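Unit 4 handout: Sorting and putting away small mixed objects
Course: Household Organization, spring term
Instructor: Celina Jasińska

Read this before the practical in March. It covers the part of the unit that most people rush, the first pass over a mixed pile.

1. What counts as a mixed pile

A mixed pile is any group of things that do not share a home. Toys with kitchen containers, packets with bottles, paper cups with building pieces. In most family homes it forms on the largest flat surface in the room where people eat, and it grows through the day. A drawer can hold a mixed pile too, but we deal with drawers in Unit 6.

The pile is harder than a full toy box. Everything in a toy box goes back to the toy box. In a mixed pile each object needs its own decision, and the decisions are small and dull. People get tired of making them and sweep the rest into a bag. We will treat the bag as a failed sort, even if the table looks good afterward.

2. The first pass

Clear a working edge before you touch the pile. On a table this means the side closest to you, the full width of your reach. Push the pile back if you have to. You need a place to set a thing down while you decide about it.

Then take objects one at a time from the front. Do not dig. Things at the front are usually the easiest to name, and moving them first keeps the tall pieces behind from tipping. Glass is the exception. If there is a jar or a drinking glass anywhere in the pile, work toward it early and move it to the back of the table with its lid on.
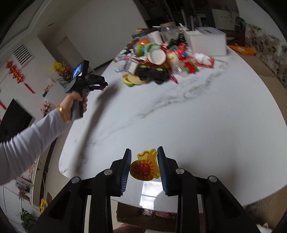

Use four groups in the first pass: toys, containers, paper and packets, and unknown. Four is enough. Students who start with eight or nine groups spend their time deciding between groups and the surface fills up again. Vehicles, stacking toys and flat cutout figures all go under toys at this stage. They can be split later, on the floor or at the shelf.

Containers means anything made to hold something else, whether or not it is holding anything now. Bottles, jars, tubs and cups go here. Look inside before you put one down. Small toy parts end up in cups more often than anywhere else, and a stacking set with one ring missing will stay incomplete for months if the cup goes in the trash.

Crumpled bags go with paper and packets after you have opened them out flat. A closed bag is an unknown until you have seen what is in it.

3. The unknown group

Keep it small. If it has more in it than the toy group, stop and go through it again. Helju Sproģis, who taught this unit before me, had her students write the word "unknown" on a sheet of paper and put only what fit on the sheet. I still recommend it – the paper gives you a limit you can see.

4. Surfaces

Stone and marble tops scratch less than people think but they stain. Lift objects, do not slide them, and check toy wheels for grit. Wipe the top when the first pass is done and not before. A plain damp cloth is fine. No vinegar or lemon cleaners on marble – they dull the finish.

5. Practical

You will work in pairs at one table. One person picks up and names the object out loud, the other points to the group. Switch halfway. The session is 55 minutes, including wiping down. Indrek Sepp will be in the room to answer questions, but he will not tell you which group a thing belongs in.

Bring a cloth and one shallow tray per pair. Take off long necklaces and roll up loose sleeves.

Written work: 2 pages on a mixed pile in your own home, with a list of the four groups and what went into each. Hand it in to Reet Jõgi at the front desk before the Unit 5 session.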